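Small Workshop Tips, Page 2: Bins, Screwdrivers, Rust and the Drawer of Doom

Typing this up between jobs so forgive the mess. Mostly hand tool stuff, mostly for people with a garage corner or a closet and not a real shop. Skip what you know.

One bin per job

Not one bin per type of tool. I did it by type for years. All the screwdrivers together, all the pliers together, lovely, and then every little job meant opening five bins. Now there's a bin for hinges and door stuff, a bin for bikes, a bin for anything with a plug. Yes you end up owning a few duplicates. Cheap ones are fine for that.

Open front bins beat lidded ones. A lid is a shelf, you will put something on it, and then you won't open it. Low front lip, high back, long tools laid handle to the back so the tips don't roll out at you.

Empty the bin completely when the job is done. Wipe it. Screws left in the bottom get into everything and scratch the next thing you set down in there.

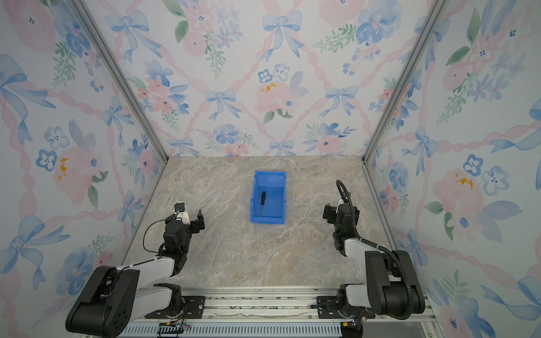 Screwdrivers: which one to grab

Most stripped screws come from a tip that's one size too small. Try the bigger one first. If it wont seat, go down. It should stand up in the screw on its own, or close to it.

Push harder than you turn. Especially on the first quarter turn of an old screw. Lean on it.

Stuck screw in wood: tighten it a hair first, then back it out. Breaks the grip. Still stuck, touch the head with a hot soldering iron for a bit, let it cool, try again. Not near anything painted you care about.

Stripped head: wide rubber band flat over the head, push the driver through it. Works maybe half the time. Valve grinding paste from the auto parts place works better, a dab on the tip, and a tin lasts forever.

Tip rounded over? Flat ones you can fix with a file. Clamp it, a few strokes on each face, keep the faces parallel, then square off the end. Five minutes. Phillips, just bin it. Don't keep it "for paint cans," you'll grab it by mistake in bad light.

My everyday flat driver is a Moter I bought used at the Pulteddale flea market one May. Handle was sticky when I got it. Which brings me to

Sticky handles

Old soft-grip handles go gummy. Rubbing alcohol on a rag, rub, turn the rag, rub again. Takes longer than you think. Then dust with baby powder. If it comes back in a month the rubber is breaking down and there's no saving it. You can wrap it in cloth hockey tape and get another year or two.

Hard plastic handles that smell like vomit (you know the ones): wash in warm soapy water, dry, leave somewhere airy for a week. Leave the drawer open too. It's the plastic itself going off, so it gets shut in and builds up.

Wooden handles, light sand with 200 grit, boiled linseed oil, wipe off every bit of extra. Hang the rag flat outside to dry. Do NOT ball it up and toss it in the trash, oily rags can catch fire on thier own.

Lining a work corner

If your bench is in a spare room or a hallway nook, cover the walls behind it. Bare paint gets black smudges in a week. Leftover wallpaper is great for this. Ends of rolls go for nothing at the thrift store, and who cares if it's flowery. Mine came off a roll marked Sarıgül, batch 3419, and I have never found that batch again, so buy the whole roll when you see it.

Vinyl wipes clean. Paper doesn't, unless you give it a coat of clear matte acrylic. Test a scrap first, some inks run.

Put it up so it comes off. Removable paste, or staple it to thin board and lean the boards in place. I do boards. When a panel gets wrecked I swap that one and leave the others.

Pattern matching at the corners: don't bother. Start with a full width in the middle of the back, work out to both sides, let the corners be whatever they are. Press the fold in with a plastic putty knife, trim with a fresh blade. New blade every couple of cuts or it'll tear.
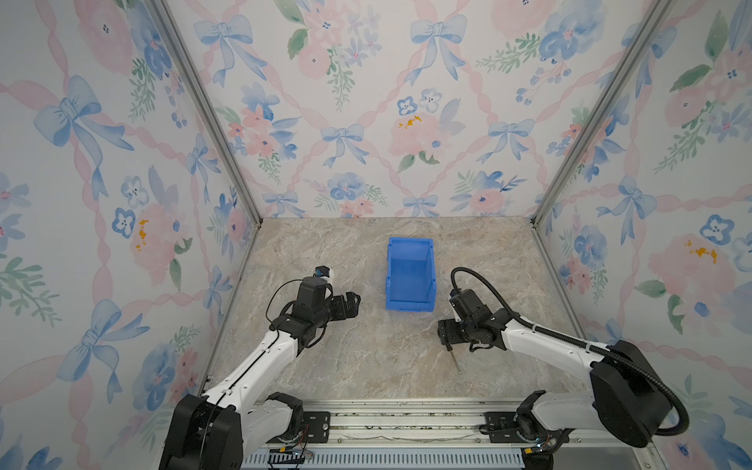

Reader Muko wrote in that a pale busy pattern behind the bench makes dropped screws harder to spot, and that a strip of plain gray drawer liner along the back edge solved it. Fair point. I'd also say a magnet on a stick, but that's no help with brass.

The work surface

You want smooth, wipeable and not your dining table. A stick-on vinyl sheet over an old board does it. Warm the vinyl with a hair dryer, start from one edge, squeegee as you peel. Bubbles: prick with a pin and push the air out toward the hole.

Stains on it. Pencil, use an eraser. Marker, rubbing alcohol, quick, then water. Glue, wait till it's dry and pop it off with an old gift card. Grease, dish soap straight on with no water for a few minutes first.

Don't cut on it. Keep a scrap of hardboard handy and cut on that.
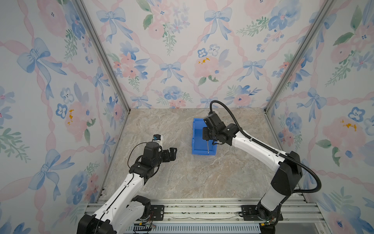
Same goes for paint. Newspaper is no good under wet paint, it soaks thru and sticks. Use a flattened cereal box, shiny side up.

Light: one lamp on each side if you can, so your hand isn't always working in its own shadow. Cooler bulbs for finding small stuff. Warm bulbs are nicer but everything goes brown.

Rust, quick version

Light rust: white vinegar, 12 hours in a jar, scrub with an old toothbrush, rinse in water with a spoon of baking soda, dry right away. Like right away, with a hair dryer. Then a wipe of any thin oil.

Don't soak anything with a wood handle. Don't soak chrome. Don't forget it's in there, I left a pair of pliers for a week and they came out looking chewed.

Keeping it off is easier. Sheet of chalk in the drawer, or those little gel packets from shoe boxes. Swap them out when you remember.

Putting away

Last 2 minutes of any job. Tools off the table, into the bin, wipe, done. Set the bin at the back where your elbow won't get it, open side to you.
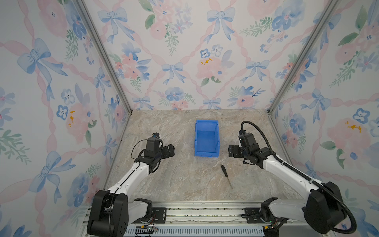 If you're stopping halfway, write where you were on a bit of masking tape and stick it on the job. "Left hinge done, right needs longer screws." You will not remember. I never do.

Tape the loose screws to the part they came out of, too. Bags get separated.

Next page is glue. Need to finish it, half of it's still on the back of an envelope.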